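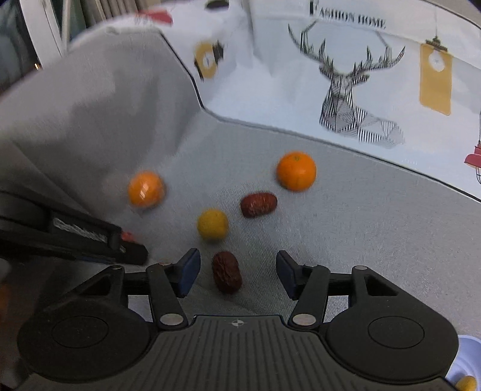

Stiklow asked on the morning call whether a machine that needs a person to hold its hand through a dish of fruit should be discussed under the heading of housework at all, and whether the word "chore" ought to be kept out of the November summary until an arm has completed one unattended. The remark is entered at the top of this page so that it is answered in writing.

November, notebook entry, bench two. Opened 9:40 a.m.

Position of the bench on the question: the heading should stay, with conditions. Clearing small food items from a covered surface into a bowl is a chore by any ordinary understanding of the word. A person does it after a meal without thinking of it as work. Whether the Jestenum policy can do it is a separate matter, and at present it can do part of it.

Status of the data. The fruit set stands at 2,132 demonstrations recorded with the hand-held grippers, after removal of the clips with broken tracking. Of these, 537 involve dried jujubes. The remainder are divided among oranges, the small yellow rounds and mixed layouts. The jujube share was raised at the request of Drirport, whose kitchen trial had reported that round fruit gave a flattering impression of the system. The bench agrees with that reading. An orange presents nearly the same shape from every side, and the fingers can close on it from any approach that clears the table. A jujube is oblong and deeply wrinkled, and the useful grasp is across the short axis. When it lies close to upright in the wrist view, between the fingers, a straight close is sufficient. When it lies nearly level, the wrist has to turn first. Demonstrators make that turn early and smoothly. The policy makes it late, or closes on the two ends and pushes the fruit out sideways.

Policy runs, first block. 51 attempts on the arm, jujubes only, on the printed cloth. Bowl placed at lower right of the wrist view, as in the demonstrations. 18 attempts ended with the jujube in the bowl and no intervention. The failures, as far as they could be assigned from the log:

Wrist turn late or absent. The largest group. See above.

Fingers closed on cloth. The pads took up the gray fabric together with the fruit and dragged a crease toward the bowl. Two of these runs were stopped by hand when the cloth began to pull the other fruit along.

Release too high. The jujube struck the rim and came to rest outside.

No approach. The arm hovered over the printed part of the cloth and did not descend. Discussed below.

A word on the cloth. Oyelaran has suggested replacing it with a plain mat until the grasp is reliable. The reasoning is sound from the standpoint of debugging: the gray area has folds deep enough to hold shadow, and the white area carries the FASHION HOME lettering, the line drawing of the deer with its antlers, and the mustard-yellow tag. All of this is strong contrast of a kind that has nothing to do with fruit. The no-approach failures occurred more often when the white section filled the upper half of the view, and it is reasonable to suspect a connection. It has not been tested.

The bench nevertheless recommends keeping the cloth for the main series and running the plain mat as a side condition. Households have patterned tablecloths. They are seldom pulled flat. A result obtained on a mat would answer Stiklow's question in a room that does not exist outside the building.

11:15 a.m. Checked the fingertip pads on both hand-held units before the next session. The navy-blue inner pads on unit A show polish at the tip and should be changed before any further jujube work. Pads on unit B acceptable. The target mark on the body plate of unit A was wiped and calibration repeated twice, with agreement between the two passes. Someone has again returned the units to the shelf with the fingers closed under tension. Please leave them open.

Comparison with people. Drirport asked for a plain statement of how far the machine is behind. The demonstrations are not a fair baseline, as a person using a gripper tool is already slower than a person using fingers. Even so, the difference is wide. A demonstrator will place the tool, notice that the fruit has shifted, and correct during the same motion. The policy treats the shift as a new situation, withdraws, and starts over. On a single item the delay is tolerable. On a table with fruit scattered among folds it becomes the dominant cost, and a member of the household would have finished and left the room.

There is also the matter of judgment, which the present task hardly touches. The instruction given to the arm is to put the dried fruit in the bowl. The instruction a person receives is to clear the table, and it is left to the person to decide what stays out. Nothing in the set teaches that. It should be said clearly in the summary, in the first paragraph if possible.

Wording proposed for the summary, for comment by Stiklow and Oyelaran:

"The system can move single pieces of fruit from a covered table to a bowl under supervision, with a success rate on dried fruit that is not yet adequate for unattended use. It can't be said to clear a table."

Oyelaran replied at 1:30 p.m. that the second sentence is accurate and will be read as discouraging. The bench has no objection to its being read that way. Jestenum is funded to the end of the phase on the basis of grasp quality, and grasp quality on round fruit has improved.

Actions before the next block:

Change pads on unit A. Log the old pair with the session list.

Record additional demonstrations with the jujube level in the view and the wrist turn made deliberately early. Vary the start height.

Side condition on the plain mat, same fruit, same bowl position, same number of attempts as the first block.

Move the bowl. Every run so far has had it in nearly the same place, and it is not known whether the arm is finding the bowl or simply going to the corner. Stiklow raised this in the spring and it was not followed up.

Lower the release height by a small margin and check against the rim.

3:50 p.m. Pads changed. Three trial closes on a jujube with the new pads, by hand, all held. The fruit from the first block has been set aside, several pieces being too flattened for further use. A fresh bag is needed, unsorted if the supplier has it, as the last lot was all very much the same size.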